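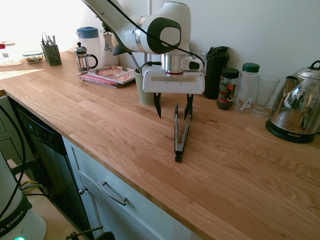

Torbjørn Aasen says the arm is the easy line in the budget and everything around it is the hard one. Is he right for a kitchen set-up?

Yatziri Tlapale
Community member, Robots and Automation

Good evening to all. I must write a purchase plan for a small project at Hayes, and I would be grateful for advice from people with more experience than me. We wish to teach one arm to handle ordinary kitchen things on a normal worktop: tongs, cups, a kettle, bottles and so on. It will not be a clean laboratory table. We want the cooking books and the coffee things to stay where people leave them.

The arm itself I can put in the plan without difficulty, I have already the offer from Fluller. My problem is the rest. Torbjørn has told me to keep as much money for the "rest" as for the arm, and my manager finds this exaggerated. At the moment I have in my list a parallel gripper with two fingers, one spare pair of fingers, mounting parts, cables and a small sum for kitchen objects. The period of the project is 11 months.

My questions are these. Is a parallel gripper sufficient, or must I plan also for another type? Tongs worry me the most, they are thin and they do not lie flat. And should I ask for a separate mounting table, or can one use the existing counter? I have a maximum of 400 euros for the small things and I can not easily ask again before January.

Thank you in advance for your patience with my English.

3 replies · 26 people found this useful

Randi Wikström

Hello Yatziri, I made a similar plan at Dilavau and I made some mistakes in it, so perhaps they can be useful for you.

Begin with the parallel gripper and do not buy a second type yet. For tongs it can be enough, if you choose the fingers with care. Look how the tongs stand in the picture, partly upright with the arms going down at an angle. The gripper must come to them from above, and then it depends very much on the shape and the surface of the finger tips. Therefore I would move money from "other gripper" to "fingers". One spare pair is too little. We bought two kinds, one narrow and one with a soft covering, and we changed them often. The soft covering wears out and you must count it as a consumable, like printer ink. In our accounts it was first written as equipment and this gave a long discussion with the finance office.

About the mounting: ask first who owns the kitchen. If you can fix clamps to the cabinet, you save the table, and the arm also reaches the counter from a more natural place. But check that the cabinet is strong, and write in the plan some hours from a carpenter. We did not, and it cost us 184 euros which I had to take from the money for objects. Check also that the dishwasher and the drawers can still open if people need to use them.

Cables are the thing I forgot completely. Take them longer than the drawing says. A cable which goes along the arm needs a free loop at the joints, and when it is too short you will discover it on the day of installation, with the supplier standing beside you.

For the kitchen objects, buy two of everything that is made of glass.

Beathag Buchanan

Just use the counter. A table is a waste. Also get a second-hand kettle, it will be dropped.

Tyra Solheim

I agree with most of what Randi writes, but on one point I would do differently. She says to wait with the second gripper. If your finance rules are strict and you can not ask again before January, put it in the plan now as an option with a price, and ask Fluller to hold the offer open. An option costs you only the time for writing it. Morkomov did this for us without any fee, and other suppliers will maybe do the same if one asks politely.

To your manager I would show a list where each line has a person's name for who will install it. In our case the purchases were correct but no hours were planned for calibration, and the arm stayed in its box for weeks while we discussed it. I think Torbjørn means this also when he says "the rest". It is not only things.

One question back to you: do you plan for a safety assessment? If people make coffee in the same kitchen you must have it before the first test, and the external ones are not cheap. Ask for the price early. I do not see it in your list.

Yatziri Tlapale

Thank you Randi and Tyra, and also Beathag. The safety assessment was not in my list, I have added it today. I will measure the cabinet tomorrow morning and write here what I find.

Share · 7 comments

Contact us · Terms of use · © Community Help, all posts remain the property of their authors · Back to top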